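4.2 Public session at the Hestgate open day

The second set of trials was carried out on 2021-05-08 during the open day at Hestgate, with visitors standing on the far side of a rope. The task was the one used in January at Troston: small household objects are moved in and out of a lidded food container, and the operator chooses the order. Lighting was left as found – no lamps were added and the curtains stayed in place.

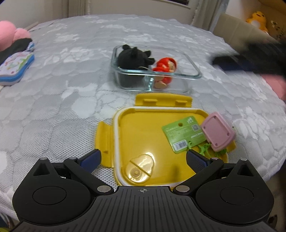
Figure 3. Hand-held gripper, fingers open, at the yellow container lid. The glass container with its divider stands farther back.
Değirmenci, Kidetti project, Hestgate site

Over the day 307 attempts were logged, of which 237 were accepted after review. Each operator worked for 10 minutes and then handed over. Attempts were rejected mainly where a visitor's question had made the operator stop part way through.

The lid was the hardest item to label. It lies with its inner side up in Figure 3, with a green card and a pink plastic piece resting on it, and annotators disagreed on whether such a stack should count as one object or several. We treat each piece separately. The quilted cloth was kept for all 8 blocks, although its raised pattern makes the height of thin items less certain – see Section 5.1 for the effect on the card.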